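Keeping medicines at home in order

My mother takes medicine for her heart and for her joints, and for a long time we kept all of it in one drawer in the bathroom. I do it differently now.

- Keep tablets in a dry cupboard, out of the bathroom. Steam from the shower is bad for them.
- Leave each medicine in its own box, with the leaflet. Two strengths of the same tablet, 100 mg and 500 mg, can look almost the same.
- Write the opening date on eye drops and syrups.
- Fill the weekly pill box on the same evening every week. It takes me around 15 minutes, with the television off.
- Old medicines go back to the pharmacy — never into the sink.

For the filling I use a plain table near a good lamp, and I put a cloth under the boxes so that small tablets do not roll away.

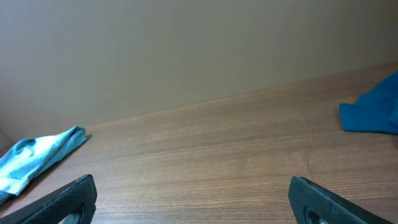

Zofia Górecki wrote to me that she also keeps a paper list inside the cupboard door, with the name, the dose and the hour, and that the ambulance people in Urkstead asked for exactly such a list when her father fell. She changes it after each visit to the doctor and crosses out nothing, she writes a new one.

I made the same list in October. Put on it also the allergies and the telephone of the pharmacy, in big letters.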